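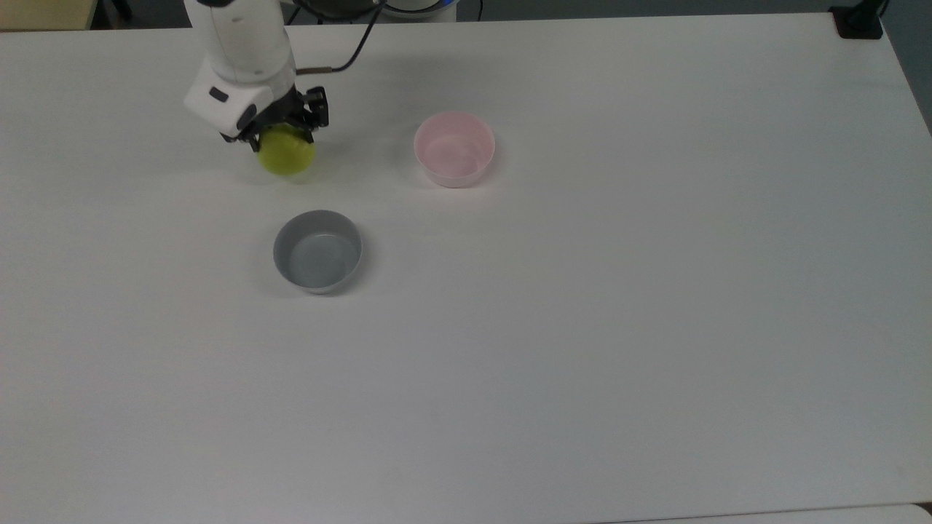

Two round bowls, one light pink and one grey, with the yellow-green ball. Both bowls are empty.

Landeg Handling Collection: Gallery, Bowls and Balls
01/08/2022
By Catrin Ifans

The Landeg Handling Collection lends everyday objects to schools, day centres and libraries. It holds 200 objects, kept in 13 sets, and each set has its own gallery page so that borrowers may see the kind of thing they will receive before they complete a request form. The present page is concerned with the Bowls and Balls set, which was checked and relisted in July.

The set is among the plainest in the collection. It was put together by Carys Landeg for use at a table, by one person or by a small group, and it has remained popular with borrowers who want simple objects in clear colours. Between them, the sets were lent 247 times in the last lending year, and Bowls and Balls was requested more often than any other.

The bowls
The pink and grey bowls are similar in size and shape. The pink bowl has straight sides that flare slightly towards a thin rim. The grey is a medium, cool shade, a little lighter on the inner floor. Borrowers working with people who have low vision are advised that the pink bowl is the paler of the two and may be harder to pick out on a white table. A dark cloth is kept with the set for this purpose and should be returned with it.

The bowls are not intended for food. They should be wiped with a damp cloth after each session and dried before they are put away. Labels, stickers and tape should not be fixed to them, as the glue marks are difficult to remove. If names or numbers are needed for an activity, the loose cards supplied in the lid pocket of the carrying case may be stood beside each bowl.

The ball
The ball has a slightly fuzzy surface, much like that of a tennis ball. Many borrowers ask for it on account of its texture, and Mared Llewellyn, who leads the collection's touch sessions, recommends passing it from hand to hand before the bowls are brought out. It should be kept for indoor use. Balls that come back muddy have to be withdrawn and replaced, and the cost is passed on to the borrower.

Suggested activities
The notes supplied with the set were revised this summer by Daniyal Jafri. They include a sorting game, a turn-taking game and a short exercise on the words "in", "beside", "between" and "behind". For the last of these the bowls are best placed well apart, with one nearer to the person taking part than the other. The leader names a place and the ball is moved there. Roles may then be exchanged.

Younger groups generally manage the sorting game without help. The turn-taking game works best with no more than four at the table, and the notes give a version for pairs. Welsh and English copies of the notes are kept in the case.

Tables and setting out
A plain, level surface is preferred. Tables of 70 cm in height suit most seated adults; lower tables are suitable for younger children. Patterned cloths should be avoided, especially for sessions on colour. Leaders may wish to set out the bowls first and leave the front of the table clear for resting hands.

Borrowing
The set is lent for a period of three weeks and may be renewed once if no other request is waiting. Requests are handled by Ju-won Byun at the Namard store, where sets may also be collected and returned during opening hours. Borrowers in the Zedanau area may ask for delivery, subject to space on the van.

Any damage or loss should be noted on the return slip. Small scuffs are to be expected and need not be reported. Cases should be closed with both catches fastened and should not be stacked under heavier items.

Permission to reproduce the picture on this page in newsletters or session plans is given to current borrowers, provided that the Landeg Handling Collection is credited. All other requests should be made in writing to Catrin Ifans at the Namard store.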